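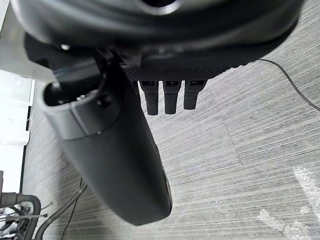 Care of surfaces in the Ferville packing room is divided by finish, and the finish decides the tool before the soil does. Smooth, slightly glossy shells are wiped with a damp cloth. Black material with a fine diamond or dotted pattern, such as the band along the lower edge of the rounded housing, is brushed first and wiped second, with the cloth following the length of the band. A wet cloth on a dusty pattern packs the dust into it. The answers on this page apply to the packing benches, the roller line and everything placed on or next to them.

Last revised 9 Mar 2024. It replaces the August sheet.

## General

### Which cleaners are approved?

Rind neutral cleaner, diluted at 32 ml to a full bucket, covers daily work on all finishes. Clidau degreaser is approved for bare stainless steel only. Keep it off painted parts, rubber and anything matte black, where it leaves pale marks that do not polish out.

Glass cleaner, furniture polish and wax are not approved for any surface in the room. Polish on a benchtop transfers to cartons, and tape does not hold on it.

### Can I spray directly onto a surface?

No. Spray or dip the cloth, wring it out, and then wipe. Joints, seams, slots and the heads of fasteners draw liquid in and give it back slowly. If liquid has entered a seam, press a dry cloth against the seam and leave it there for 9 minutes before checking.

### Which cloths go where?

Blue cloths are for benchtops, gray for rollers, white for tableware and other goods. Cloths that have touched degreaser go in the lidded bin and are washed separately. A cloth that has been on the floor is treated as a floor cloth for the rest of the shift.

## Roller line

### How are the rollers cleaned?

Clear the line first. Hold one end of the cloth in each hand, lay it over the top of a roller and draw it from side to side so that the roller turns under it. Work from the outfeed end toward the infeed end. Two passes are enough for ordinary dust. For tape residue, use a plastic scraper held flat, then degreaser on the gray cloth, then neutral cleaner to remove the degreaser.

Do not use steel wool or a green scouring pad. Fine scratches run around the roller and collect carton dust.

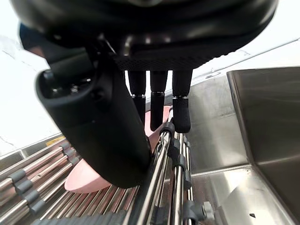 *Stainless steel rollers with gray plastic caps at their left ends.*

### Do the end caps come off for cleaning?

Not for daily or weekly work. Wipe the face of each cap and run a dry brush around its edge. Caps are pulled only at the yearly service, and they go back on the same roller. A cracked cap is reported on the line sheet and left in place until the spare is at hand, because an open roller end catches string and film.

### There is a colored tint on a roller. Is it a stain?

Usually it is a reflection. Polished steel picks up the color of whatever is nearby, and a pink bowl or plate will put a faint pinkish streak on several rollers at once. Move the item and look again. If the color stays, it is residue – most often label ink – and comes off with degreaser.

### Can tableware be set directly on the rollers?

Only for inspection, and only if the item spans at least three rollers. Anything smaller rides in a tray. Plastic bowls and plates with a smooth matte finish scuff easily, so they are lifted on and off and never slid. Ceramic is always moved in a tray, whatever its size.

### One roller is slower than the rest. Should I oil it?

No. Oil reaches the surface of the roller and then the underside of every carton on the line. Brush out both ends and spin the roller by hand. If it still drags, mark it with paper tape and enter its position on the line sheet.

## Benchtops

### What is the correct way to wipe a gray benchtop?

With the pattern. The gray tops have fine streaks of lighter and darker gray, and a cloth moved along the streaks leaves far less visible smear than one moved across them. Use neutral cleaner, a well-wrung blue cloth and overlapping strokes. Finish with a dry cloth in the same direction.
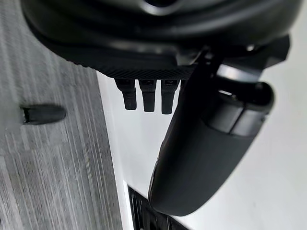
The front edge gets a separate pass. It takes most of the contact from sleeves and carton flaps, and the dirt there is greasier than on the rest of the top. Fold the cloth over the edge and pull it along in one stroke, so that the upper face and the underside of the lip are cleaned together.

### Marks are hard to see on the streaked pattern. How do I check?

Bend down until your eyes are just above the surface and look toward the brightest part of the room. Dried cleaner shows as a dull patch. Loose grit is easier to find by touch, using the back of the fingers.

### May I cut on the benchtop?

No. Use the cutting mat from the Demine kit. Short knife marks across the streaks cannot be repaired, and tops are replaced only as whole panels. Bench height is set at 995 mm with the mat off, and the mat does not change how the bench should be adjusted.

### How hot is too hot?

Anything that cannot be held comfortably in a bare hand needs a pad under it. That includes a tape gun with a heated blade and a mug straight from the kettle, although mugs should not be on the benches in the first place.

## Panels, housings and tight spots

### How do I clean between parts that stand close together?

Use the narrow brush dry, with the bristles moving downward, and hold a cloth underneath to catch what falls. Do not push parts aside to make room. If the brush does not fit, fold a sheet of lint-free paper lengthwise and draw it through the gap once. Discard the sheet after each gap. 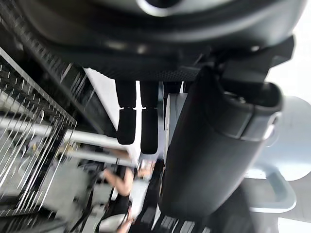
Upright panels are wiped from the top down, with the last stroke along the bottom edge. Where a panel has a dark line or joint near one side, keep the cloth parallel to it. Crossing the joint leaves a bead of liquid on the far side that dries as a spot.

### Are matte black parts treated differently from gray ones?

Yes. Matte black shows fingerprints, lint and dried cleaner sooner than any other finish in the room. Use plain water on a white cloth, wrung until almost dry, and do not rub in circles. Light gray curved covers tolerate neutral cleaner at normal strength.

### What about small bright metal fittings?

Rings, screw heads and similar fittings get a dry cloth only. If one is dull after wiping, leave it dull. Metal polish creeps onto the plastic around it and turns white.

## Schedule

| Item | Interval | Method |
|---|---|---|
| Benchtops | End of each shift | Neutral cleaner, blue cloth |
| Rollers | Daily | Gray cloth, two passes |
| End caps | Weekly | Dry brush |
| Textured black bands | Weekly | Brush, then damp cloth |
| Upright panels | Monthly | Neutral cleaner, top down |

### Where are spare supplies kept?

Cloths and brushes are in bin 99 by the sink. Degreaser is on the shelf below it, and empty bottles go back to the same shelf with the cap on. Requests for anything else are written on the back of the line sheet.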